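Neelam Semwal
@neelamsemwal

1/ We moved our scheduled jobs off a shared VM and on to Nallo functions in December. Notes for anyone weighing up the same change. Short posts, no diagrams.

2/ Starting point: 127 cron entries on one machine, written over several years by people who have mostly left. Some called scripts that called other cron-style wrappers. The inventory took longer than the migration.

3/ Each function gets a hard limit of 300 seconds. Most of our jobs finish well inside that. 16 did not. Those were split into a dispatcher and a worker with a queue between them, and the queue is where all the interesting faults now live.

4/ Queue delivery is at least once. If your job sends an invoice, you need an idempotency key. We use the customer ID plus the billing period, written to a table with a unique constraint before anything goes out. Don't use a timestamp. Retries get a new one.

5/ Cold starts. Irrelevant for overnight batches. Relevant for the Tultlow webhook, where the sender gives up after a few seconds and marks the endpoint as failing. We keep one warm instance for that function and pay for it.

6/ Database connections were the worst part. Every instance opened its own pool, and a burst at 02:00 used up the lot. Fix: pool size of one per instance, a proxy in front, and a concurrency cap on the heavier functions. Set the cap first, tune later.

7/ Logs. The old box had one file you could grep. Now each run has its own stream and the default retention is "for ever", billed. We set it to 90 days and pass a correlation ID through the queue message. Without the ID you are matching by eye.

8/ Cost. Compute went down. Log storage and the proxy went up. Net saving is small and I would not do this for the money. Patching the VM is no longer on the rota, and that was the case we made to Favside when they asked.

9/

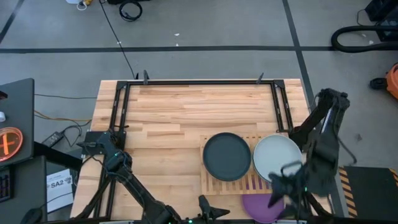 Two round plates on a slatted wooden rack.

10/ Two jobs stayed where they were. One needs a licensed binary that will not run without a fixed hostname. The other is the Kaneko export, which writes a very large temp file and streams it over SFTP. Both are on a small container now, same deploy pipeline.

11/ Still open: local testing. The Nallo emulator does not enforce the time limit or the memory limit, so a pass on a laptop tells you little. We run everything in a staging account before merge. Slow, but I haven't found a better way. Replies open if you have.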